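Covisholm Help > Robots at home and in small labs > Collecting demonstrations

How many demonstrations do I need for picking a small module next to a tray, and should I mix the positions?

Yara Jaber
Posted June 30, 2023

Good day to all. I have two small arms on one table, and I record demonstrations by leading them by hand with a second pair (leader and follower, the usual way). Each follower has a small camera at the wrist. I record with Tellik, camera pictures plus joint positions, and then I train a policy by imitation on my own computer.

The task is easy to say. A small black module with gold contacts stands upright on the table near the side of a shallow plastic tray. One arm must take the module and put it flat in the tray. The other arm holds still near the tray or turns it a little when the tray is at a bad angle.

I have 139 episodes now. In the tests the arm goes to the correct area almost every time, but then it closes the fingers too early, or it comes down a little beside the module and pushes it over. From 20 tests, it failed in 13. When it fails, it does not try again. It continues to the tray with empty fingers and opens them there, very politely.

My questions are these. Do I only need more episodes? I recorded nearly all of them with the tray at the same place, because I thought it is better to first learn one position well. Is this wrong? And do I have to delete the episodes where I made a mistake with my hand and corrected it? I have deleted these until now.

I should also say that the table is shiny and the tray is shiny too, and I did not do anything about it.

Thank you for your patience with my long text.

Hussam Azar

More data. 139 is small for two arms. Do some hundreds and then ask again. Also check that your cameras are not swapped left and right in the config, I lost a weekend with this.

Daiane Marinho

Hello Yara, I did a task very near to yours in April, with Majali arms, and my first set had the same illness. I will answer in the order of your questions.

Do you only need more? I don't think so. When all the episodes have the tray at one place, the policy can learn the path by the joints and almost ignore the camera. It arrives at the correct area because the correct area is always the same. The last two centimeters depend on looking, and it never had to look. You can test this quickly. Take the module away completely and start the policy. If the arm still goes down and closes its fingers in the usual place, then you know what it has learned.

So I would mix. Move the tray a few centimeters and turn it also, sometimes a lot, so that it lies diagonally to the arms. Move the module separately from the tray. If they always move together, the policy can use the big tray to guess where the small module is, and a tray is much easier to see. I made this mistake and my arm was picking up air at a very exact distance from the rim.

I don't choose the positions by feeling anymore. By feeling, I put everything near the middle. Now I have a paper list of positions, written before I start, and I tick them when they are done. It is boring but I recommend it.

For the corrected mistakes: please don't delete them! Keep the episode if the end is good. You miss the module, you go up, you look, you go down again and take it. This is precisely what your robot doesn't know how to do when it continues with empty fingers. It has never seen an example of somebody who missed. I delete only the episodes where I dropped the module from the table, or where I stopped to think for a long time with the arm in the air. Long pauses are bad, the policy learns to wait and then it waits forever.

I even record some recoveries on purpose. I start the episode with the fingers already a little beside the module, or with the module lying down, and only do the second half.

How many? My set that worked had 741 episodes, but I believe I could have stopped earlier. I trained too seldom in between. If I did it again, I would train after each recording day and look at which positions fail, and then record those.

Yara Jaber

Thank you Daiane. I made the test without the module. The arm closed its fingers on nothing and took this nothing to the tray. So you were right, and I am a little ashamed.

Widad Issa

I agree with Daiane on all of it and add only what concerns the shine and the cameras, which the others left out.

A shiny tray is not a catastrophe. The reflection changes its place when the wrist camera moves, so the network can learn that it is not an object. But it can learn this only if the light is different between episodes. If you always record in the evening under one lamp, the bright spot on the floor of the tray comes again and again at the same moment of the movement, and it becomes a kind of signpost. Then you test in the morning and the signpost is gone. I record a part with the curtain open, a part with it closed, and a part with the lamp on the other side. Do not cover the table with a cloth only for the recording, if you will have no cloth when the robot works.

Leave the background as it is as well. In our room in Lurkwood we have a marble table and a wall with big flowers, and a yellow tray, so a lot of color for a small camera. I was worried about the flowers and it made no difference that I could measure.

What did make a difference was the view at the moment of grasping. Before you record a new set, stop the arm where it would wait near the tray and look at the picture from each wrist. Can you see your own fingertips? Can you see the module, or is it hidden behind the gripper of the other arm? If you as a person can't say from the pictures where the module is, the policy can't either, and you should change the waiting position of the second arm before you record anything. And fix the cables, so that they don't hang differently every day.
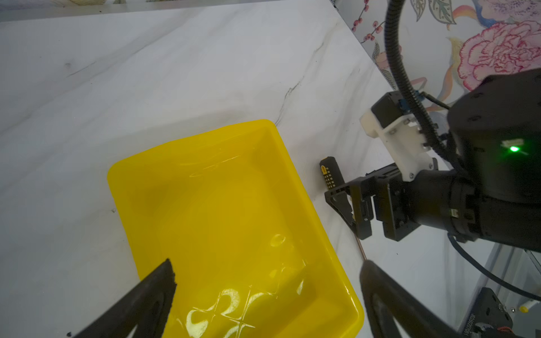

After every change to a camera bracket I record one short episode and compare it with an old one, and if the fingers are not in the same place in the picture, I loosen the screws and begin again.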